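Cismont House – laundry and linen room
Monthly safety and housekeeping checklist, with comments

Checked by: Elmarie Gumede
Accompanied by: Wian Van Wyk
Date of check: 14th December
Sheet to be kept in the linen room folder, copy to Riaan Dlamini.

Marks used: OK, Action, Not checked.

1. Floor and walkways

1.1 Floor clear between door and folding area – OK
1.2 No trailing leads across the walkway – OK
Comment: The iron lead was put away on its hook. Please keep doing this.
1.3 Trolleys parked with brakes on – Action
Comment: One trolley brake slips when the trolley is loaded. Wian has put a label on it. It can still be used for empty bags but not for wet washing until the brake is replaced.
1.4 Door opens fully and closes by itself – OK

2. Electrical

2.1 Plugs and sockets free from cracks and scorch marks – OK
2.2 Portable appliance labels in date – Action
Comment: The steam iron is due in May and is fine. The small fan heater has no label at all. Taken out of the room and handed to Thabiso Adams. It should not come back until it has been tested.
2.3 Wall cables secured – Action
Comment: Black cable on the white wall does not run straight. Thabiso to look at the fixings along its length and add clips if needed. Until then, do not hang anything from it or lean poles against it.
2.4 Dryer isolator marked and within reach – OK

3. Dryers and washers

3.1 Lint filters emptied – OK
Comment: Filter log is filled in apart from two gaps. Write it down at the time, please, and don't fill it in at the end of the week.
3.2 Space behind dryers free of lint – Action
Comment: Build-up behind the Dakach dryer. Needs the machine pulled forward, so this is a two-person job. Book it with Riaan.
3.3 Door seals whole, no leaks – OK
3.4 Detergent caps on, containers labelled – OK
Comment: The old Turcombe softener has been used up and the drum rinsed and removed.

4. Linen and cloths

4.1 Sheets checked for tears, loose threads and stains before folding – OK
4.2 Large sheets handled without overreaching – OK
Comment: Anything king size or over should be done by two people or with one end clipped. Staff were reminded of this at the last handover and it is being followed on the early shift. I have not seen the late shift.
4.3 Coloured cloths kept apart from bed linen – Action
Comment: Cleaning cloths are still turning up in with the sheets. A coloured cloth that goes through a hot wash with cream linen can mark the whole load, and a cloth that has been used with polish should never go in a dryer. Pick them out by hand before the sheet is shaken, then put them in the cloth bin.

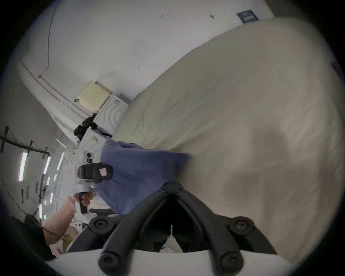 Item 4.3. Crumpled blue cloth lying across the edge of a cream sheet, clip to the left of it.

4.4 Clips in good order – OK
Comment: Open and close each clip once before use. Take clips off before a sheet goes into any machine. Broken ones go in the tin on the windowsill and should not be put back with the others.
4.5 Shelves loaded with heavy items at waist height – OK
Comment: Better than last time. The blankets have come down from the top shelf. Shelf stock book shows 357 flat sheets, 41 of them set aside for mending. I did not check these figures against the shelves.

5. Fire

5.1 Extinguisher in place, pin and seal intact – OK
5.2 600 mm kept clear below the ceiling – OK
5.3 Warm linen not stacked straight from the dryer – Action
Comment: Amândio Barros raised this. Towels have been going into the cage while still hot, mostly when the dining room is short of napkins and the dryer is wanted. Let the cool-down cycle finish. If there is no time, spread the load on the table.
5.4 Fire door kept shut – OK

6. First aid and signs

6.1 First aid box stocked – OK
Comment: Burn dressings replaced. Plasters are low but enough for now.
6.2 Lifting poster readable – OK
6.3 Emergency numbers up to date – Action
Comment: Internal extension for maintenance is now 2930. The card by the door still has the old one.

7. Not checked this time

7.1 Extractor fan duct – Not checked, access panel was locked.
7.2 Hot water temperature at the sluice – Not checked, covered by the Oosthuizen water visit.

Actions carried forward

Trolley brake – Wian
Fan heater test – Thabiso
Wall cable fixings – Thabiso
Lint behind Dakach dryer – Riaan to book, two people
Cloths in with sheets – all shifts, Elmarie to put a notice over the sorting table
Hot towels in cage – Amândio to speak to late shift
Extension card – Elmarie
Key for duct access panel – Riaan

Signed: E. Gumede
Seen by: R. Dlamini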